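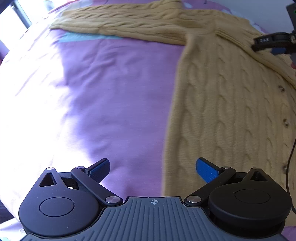 Mustard cable-knit cardigan on a purple sheet

Smoke from peat fires: when is a wetland reserve considered safe to re-enter?

Aarne Jääskeläinen
Our walking association holds a permit for the Sakolholm wetland, where a fire burned 1,421 hectares in June. The surface fire has been declared out, but the notice at the Plornel gate still refers to "residual peat combustion". Could a member with relevant experience advise what this means for a group of nearly 30 walkers, and whether the closure is likely to extend to the northern boardwalk?

Tikkanen
Peat may continue to smoulder below ground for weeks or months after visible flame has ceased. The principal hazards are concealed burnt-out cavities, weakened tree roots and carbon monoxide in low-lying areas. A permit issued before the fire should be regarded as suspended until the land manager confirms otherwise in writing. The northern boardwalk lies outside the burnt area on the map I hold - however, its piles stand in the same peat body, and an inspection would ordinarily be required. I would also ask whether the water table has been restored, as rainfall alone seldom extinguishes a deep seat of fire.

Plusley
The boardwalk was open when I visited. There was some odour of smoke near the car park. I did not see a ranger and cannot comment on the permit.

Aarne Jääskeläinen
Thank you both. I have written to the land manager and asked for the inspection report.
Edited 10/29/24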